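The memo said nobody was being replaced. It said this in the first line and again in the last, and by lunch everyone at Witus had gone home in their heads and looked at their savings.

Greer Ogilvie had worked the kitting line for long enough to have her own stool. Kitting meant taking parts out of bins and putting them into trays with holes shaped like the parts. A full shift was 1000 trays if the bins were good and the radio worked. You learned the parts with your thumbs. After the first year you could do it while arguing.

"It's called Mirnach," said Ritchie, who had been a line lead on Friday and was now a Transition Partner. He had a new lanyard. "It learns by doing. Same as us."

"Does it get a stool?" Greer asked.

It got a room. Specifically it got the old break room, which meant the microwave moved to the hallway and the vending machine moved to wherever vending machines go. Inside the room was a gray pen with gray walls and a shiny gray floor, and inside the pen, on its first day, was a child's toy.

Greer looked at it through the door for some time.

"That's a shape sorter," she said.

"That's a standardized insertion task," said Ritchie.

"My nephew has one. He's two."

"And how does he do?"

"He eats the star."

Ritchie wrote something down. He had been told to capture feedback.

They made her a trainer in the second week. The pay was thirty cents an hour more, and the work was watching. When Mirnach got a shape in its hole, she pressed the green button. When it didn't, she pressed the red one and picked a reason off a list. The reasons were Dropped, Missed, Wrong Hole, Wrong Angle, and Other. She asked for a sixth reason, Sulking, and was told the list was locked.

Cylinders it liked. A cylinder doesn't care which way it's facing. The crown was another matter. It had two points and a flat bottom and exactly one opinion about how it would go in, and Mirnach would carry it over, lower it, stop, think, lift it, turn it a hair the wrong way, and lower it again with what Greer could only call hope. She logged 320 crowns before she quit looking at the total in the corner of her screen.

"Wrist," she told it on a slow afternoon. "You're leading with your elbow. Use your wrist."

"It can't hear you," Ritchie said.

"Neither could Dad, and he got the hang of it."

Out on the line they had gone from twelve stools to nine. The three hadn't been replaced. They had been offered opportunities at the Grondevton site, two hours away by a bus that left at 4:30 in the morning, and had declined them, which the next memo called natural movement. The people still on the stools started coming past the old break room on their ten minutes. At first they came to jeer. They would stand at the door with their hallway coffee and groan every time it missed, like people watching a bad putter.

Then one Thursday it got the crown halfway in and hung there, wobbling, and the whole hallway went quiet. Someone said, "Come on, buddy." It was a man who had signed two petitions against it. The crown tipped over and lay on its side across the box, and he went back to his stool without meeting anyone's eye.

Greer pressed red. She picked Wrong Angle.

By April there was a pool going, a dollar a head on which day it would do all the shapes in one run. Ritchie said that gambling on company premises was a disciplinary matter and took the 30th. Greer stayed out of it, on the grounds that she was practically its mother.

The question came up anyway, over the microwave. What happened to her when it could do the crown?

"Real parts," said Ritchie. "Then trays. Then we'd look at where your skills fit best."

"And what happens to you?"

He turned his lanyard over a few times. It had a printed word on both sides, and the word was still Transition.

The next morning she was in early, before the radio. She wiped down the window, sat on her own stool, which she had carried in from the line without asking, and brought up the first run of the day. One cylinder was home already. The crown was waiting its turn. She put her thumb near the red button, and then, a little, nearer the green. 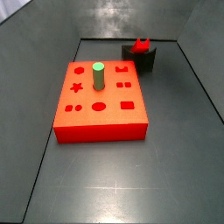 *Crown pending.*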